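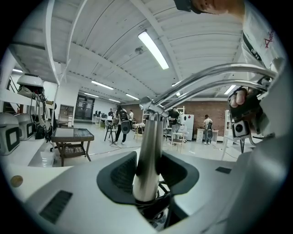 One hand-held gripper in use, with two people wearing backpack rigs further back in the room.

4. Recording your first demonstrations

Okay, if you made it through section 3, your Pikari grippers are paired and the Hastari recorder shows two green rows. Time for the fun part! You're going to do the job by hand, with the grippers in place of your fingers, and the robot learns from the recordings. I wrote this section after recording a lot of bad ones myself, so please borrow my mistakes.

4.1 Getting ready

1. Put the harness on over whatever you're wearing and snug up both shoulder straps. You want it firm enough that it doesn't slide when you lean forward.

2. Route each gripper cable down the front of you with some slack in it. Raise both arms as high as the task needs – if you feel a tug, let out more cable.

3. Wipe the lenses and the marker cubes with the dry cloth from the kit. Fingerprints on a marker cube have cost me a whole morning.

4. Check free space on the recorder. A full set of 200 demonstrations needs 80 GB, and Hastari won't warn you until it's nearly out.

CAUTION: Don't peel, trim or write on the black and white squares. If one gets scratched, swap the whole cube and redo the calibration in section 2.

4.2 Recording

1. Stand facing the table with both grippers held out in front of you, and wait for the short beep.

2. Squeeze both triggers fully, let go, and squeeze again. Hillix uses this to line up the two recordings, so don't skip it (I did, twice).

3. Do the task at the speed you'd like the robot to do it. I go a little slower than I would with bare hands.

4. When you're finished, bring the grippers back to where you started and hold still until you hear the long beep.
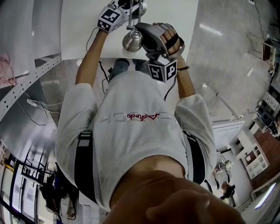 Both grippers over the tabletop, marker cubes attached, seen from the wearer's side.

Note: Try to keep the cubes from hiding behind each other or behind the thing you're handling. Shiny metal parts are the worst for this, and they throw reflections too. Turn your wrists a bit or take half a step to the side.

Note: Fumbled it? Keep going and fix it, then let the recording finish. A recovery is good training data! If you dropped something on the floor, though, throw that one out.

4.3 Checking your work

1. Open Bevan and play back the first three recordings before you make any more.

2. Look for gaps in the colored track under each gripper. Small gaps are fine, but anything over 200 ms gets flagged in orange and should be recorded again.

3. Tag the good ones and press Send. Bevan takes up to 4,000 recordings per project, and training is covered in section 5.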